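**Gridunitz project, method review, 28 Dec 2022**

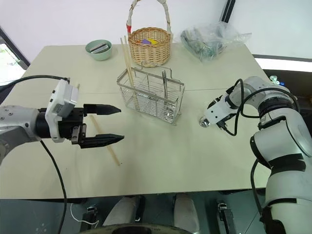
1. Chopstick task. Goltard reported 145 demonstrations and claims the new labelling method lifts success to 80 per cent. The meeting was not convinced. Only 7 trials were run per condition, and retries were counted as successes.

2. Baseline. Aidoo's was trained on fewer demos, so the comparison isn't fair. Rerun on equal data.

3. Write-up. No draft goes out before the rerun.

Action: Goltard to rescore without retries by January.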